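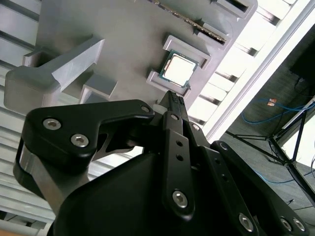

Cleaning old thermal paste off a CPU. Ten minute job, most people make it a thirty minute one. First thing, get the chip out of the board and sit it somewhere it can't slide. A shallow square pocket is ideal, two L-shaped corner brackets on opposite corners like the gray ones holding the chip up top, other two corners left open so you can get a fingertip in and lift. No fixture? Cut the same shape out of stiff card. Works fine.

What you need:
Isopropyl, the strong stuff, not the watered down drugstore bottle
Lint free wipes (I use Jelta, coffee filters will do)
Cotton swabs
Plastic scraper, NOT metal

Step 1. PC off, unplugged, hold the power button a few seconds. Touch bare metal on the case.

Step 2. Cooler off. If it's stuck, twist gently, don't yank. Old paste grabs hard. Run the machine warm for a bit beforehand if you remembered, I usualy don't.

Step 3. Lever up, chip out, hold by the edges only. Keep fingers off the underside.

Step 4. Scrape the thick stuff. Light pressure. Then a damp wipe, from the outside in so you're not pushing gunk over the sides. Fresh wipe, repeat. Mine took 2 passes, the really baked ones take more.

Step 5. Swab round the rim of the metal lid. Let it all dry before it goes back in.

Step 6. Do the bottom of the cooler too. Everyone forgets teh cooler.

Step 7. Line up the corner triangle, drop the chip in, no pushing. Lever down. Small dot of new paste in the middle, I'm on Verska 902 right now, no complaints. Cooler on, screws in a cross pattern, a few turns each.

Boot, check temps. Still high? Reseat the cooler before you blame the paste.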